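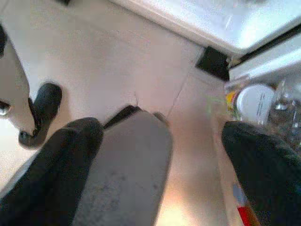

Maribeth Macapagal
Blogger, renter, reluctant early adopter

I have been living with the Trollo for 17 days now, which is longer than I lasted with the bread machine.

For anyone who missed the May post: it's a home helper arm from Akero that you pay for by the month. Mine is $49, plus a $277 setup fee that I have decided to stop thinking about.

The fingers come in soft black padding, and I like them more than I expected to. They open wide, and down near the kitchen tile they look like a pair of oven mitts waiting for instructions. The palm plate between them is flat gray and already speckled. Wiping it has joined my list of chores, on a machine I rented to shorten the list.

Socks, it does well. Jar lids too, if they're the chunky kind. Ask for a pen and you get around 60 seconds of deep thought followed by no pen.

Jomar from support called on Wednesday and walked me through the grip settings, very patiently. "Medium" is the one you want. "Gentle" drops things, gently.

I'm keeping it another month. My sister wants to borrow it for her stairs, and I've told her it doesn't do stairs, and she's coming over anyway.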